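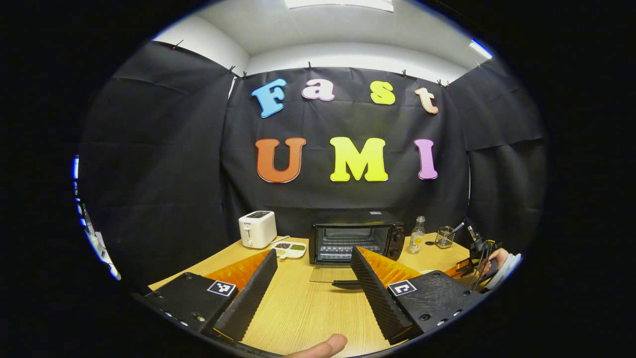
Is a wooden table all right for a toaster and a mini oven?

Posted by marrowfat_lane, July 2022
Filed under: Home > Kitchens > Worktops, tables and surfaces

We moved into a rented flat in Flollthorpe in March and the kitchen has hardly any worktop. There is a strip by the sink that takes the kettle and the drying rack, and that is your lot. So the toaster and the mini oven have gone on the wooden table, pushed towards the wall, and they have stayed there. The table belongs to the landlord and is in good condition, so I would like to hand it back that way.

My worry is the heat. I use the mini oven most evenings, usually for fish or a tray of vegetables. After a long cook the wood in front of the door feels warm to the hand. I haven't found any marks so far, but it is a pale table and I think a scorch would show up badly. I don't know what finish is on it. Water does bead a bit if I spill some, if that helps.

I have three things I would like to know.

First, do I need something underneath the oven, and if so what? I was looking at a cork mat but somebody at work said cork holds the heat in.

Second, how much of a gap should there be at the back and sides? I have lost the instruction booklet. The toaster and the oven are next to each other with just a little tray between them, and the glass bottle is on the other side of the oven.

Third, can both be plugged into the same extension lead? There is one double socket on that wall and the fridge has half of it. At the moment I unplug one to use the other, which gets annoying at breakfast.

I can't put anything on the walls and I can't really fit another piece of furniture in. Thanks for any help.

1,448 views

boxroom_baker

I had the same arrangement for years, on a softwood table, so I'll take these in your order.

Underneath: yes, put something there. Most mini ovens stand on short feet and the air gap does a lot of the work, but warm wood every evening for a couple of years will dry out and darken, even if it never scorches. You want something rigid that does not burn and is bigger than the oven on every side. I used a large ceramic floor tile, left over from a bathroom, with felt pads stuck on the bottom so it didn't scratch. A piece of stone or a big glass worktop saver does the same job. Make sure the saver is sold as heat resistant, as some of them are only meant for chopping. Let it stick out at the front by a good hand's width, so there's somewhere to rest the hot rack when you pull it out. That is where people usually damage a table, with the tray and not the oven.

Your colleague is half right about cork. It is fine for a saucepan you put down for ten minutes. Under something that stays hot for an hour it goes brown and crumbly.

Don't leave anything made of plastic on the table in front of the door while it is on. Is that a clear sheet or tray in front of yours? If it's glass, fine, but the door glass gets very hot and so does whatever is close to it. The same goes for anything with a plastic handle.

Gaps: the booklet is what counts, and most makers have them on their website if you put in the model number from the plate on the back or underneath. Until you find it, be generous. I kept mine 19 cm off the wall and never had a mark on the paint. I also kept 19 cm clear on each side. Nothing goes on top, ever, including the bread.

In your case I would pull the oven forward a bit and slide the toaster further left. You need to be able to get at the lever on the toaster without brushing the oven, and also at the two knobs on the oven without reaching round the bottle. Move the bottle altogether. If it is oil it will go off faster next to heat, and if it is something else it still doesn't want to be there. The little divided tray of seeds, or whatever they are, can go in a cupboard. Dried things keep better in the cool and you'll be glad of the space.

Sockets: don't run both off one extension lead at the same time. A mini oven draws a lot and so does a toaster, and together they can go over what the lead is rated for. Look at the rating printed on the lead and then add up the watts on the two appliances. If you can, plug the oven straight into the wall and leave the extension out of it. Carry on unplugging one to use the other — annoying, but it is the right thing to be doing. And never use a lead that is still coiled up.

pegrail

Agree with most of that. I use a Flullico board under mine, it's a sort of cement board with a washable top. Haugen used to stock them, not sure if they still do. It cost me more than a tile would have and it isn't any better, but it is lighter to lift when you want to wipe underneath.

Do wipe underneath, by the way. Crumbs get behind toasters and under ovens and they are more likely to cause you trouble than the table is. I empty the crumb tray on the toaster once a week. Let it go cold first and unplug it.

On the finish: if water beads then there's something on the wood, either oil or varnish. Don't put anything new on it without asking the landlord. I put Canura oil on a table that turned out to be varnished and it stayed sticky for 4 weeks. Had to take the lot off with white spirit. If you want to do anything, take a photo of the table now with the appliances moved off, so you have a record of how it looked.

sidegate

just move the toaster onto the fridge if its a short one, thats what we did. works fine

boxroom_baker

Replying to the above, I'd check the fridge manual before doing that. Some say nothing hot on top, and the vents on some are up there as well.

marrowfat_lane

Thank you all, very useful. The fridge is a tall one so that is out. I found the model number on the back of the oven and the booklet is online, so I will go by the gaps in there. I've got a tile coming from my sister's, just need to get some felt pads for it. The bottle has gone in the cupboard. I will ask the landlord about the finish when I speak to him about the tap.

Contact us | Terms of use | Copyright remains with the posters | Back to top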